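Home | Posts | Replies | Media

2 min read

Clastell want 49 a month for the Nestolia tidying robot. I've read the whole sales page so you needn't. Thread.

The claim: it learns your desk from people tidying other desks by hand. Drawer, cables, remotes, the lot.

Work at hand, one desk, one telly: 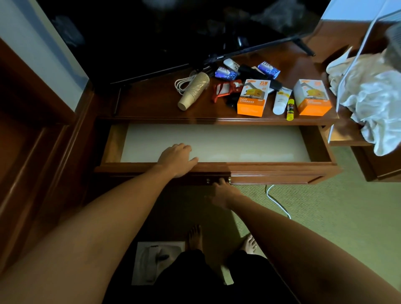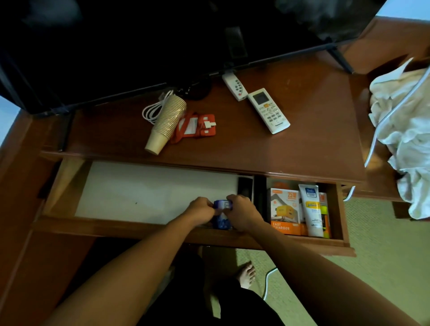
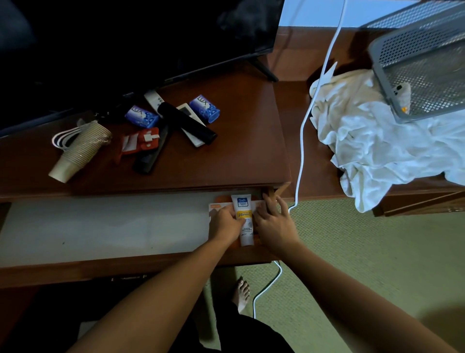
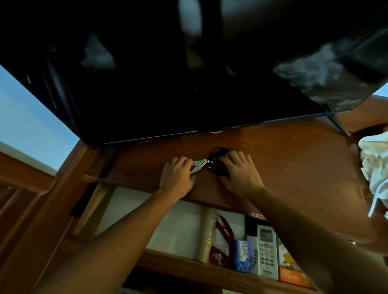

So the hands are good. Hands have always been good. My question is what a two-finger gripper makes of a knot of charging leads, and the page goes very quiet there.

"Up to 50 household items." Up to! Is a remote one item? Are two remotes two? I asked in October. Got a link to the same page.

Cables are in the small print as "assisted". Assisted by whom? Me, I suspect, on my knees.

Fallahi's kit costs more but at least lists what it drops. Nine things, soap among them. I trust that list more than any advert.

Would I pay? Not before I see it shut a full drawer in a stranger's house, no edits.

If you've had the trial, tell me about the leads.

Related
Sturik window cleaner, two months in
Robot mops and thick rugs
Cancelling a Clastell plan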